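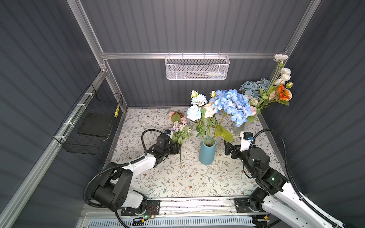 Berhanu Kassa told us that he never settles the height of an arrangement until the vase has been chosen, and that he would rather cut a stem twice than change the vessel. Other participants put it less firmly, but the order of work he described came up in most of the interviews. Mesfin Asfaw wanted to know why anyone would start with the flowers at all.

4.2 Vase, stem and neighbor

This section deals with how participants placed artificial flowers when more than one bunch had to share a small surface. The earlier task (Section 4.1) used one vase and one bunch. In the shared-surface task, people had to think about the gaps between bunches as well as the shape of each one. Figure 3 shows several bunches grouped on a patterned tabletop, with a mixed arrangement in a matte teal-blue vase at the center and a large cluster of sky-blue hydrangea behind it and to the right.

Figure 3. Artificial flowers on a shared surface. Center: mixed arrangement with a pale blue and a peach-colored rose. Behind and to the right: hydrangea in clear glass. Toward the back corner: tall bouquet with dusty blue roses set low and white blooms above.

We collected 234 placements from 39 participants. Each participant worked from the same stock of stems, bought from Dostitz in April, and each had the same choice of vases. Sessions were not timed, but most people stopped within 90 minutes. The longest session ended when the participant asked for a stem we did not stock.

Two ways of handling color were common. In the first, a color was kept together in one dense mass and left alone. Hydrangea was nearly always treated this way, as in Figure 3. Participants said that the heads looked thin when they were split up. In the second, a color was repeated in small amounts from one bunch to the next. Peach and soft pink roses were used like this, often one to a bunch. Strong orange was harder to place. Several participants put a single gerbera in the tallest bouquet and then spent a long time turning it.

Opaque and clear vases led to different work at the base. With an opaque vase, people cut stems freely and packed the neck with spare leaves — the cut ends could not be seen. With clear glass they used fuller heads and let them hang over the rim. Masanobu Amano objected to this and said a clear vase should show its stems, artificial or otherwise. His placements were the only ones in the set with bare stems in glass throughout.

The patterned surface caused more comment than we expected. Kidus Gebremichael found that small printed blossoms made pale flowers harder to judge from above, and he asked for a plain cover. We kept the pattern for all sessions so that results could be compared with the Zamden set, which used a similar print.

Height was measured from the tabletop to the top of the highest bloom. The tallest bouquet in the set stood at 700 mm. Tall bouquets were usually put at the back, with low roses filled in beneath them, and this held for left-handed and right-handed participants alike. Placement by handedness is reported in Section 4.3.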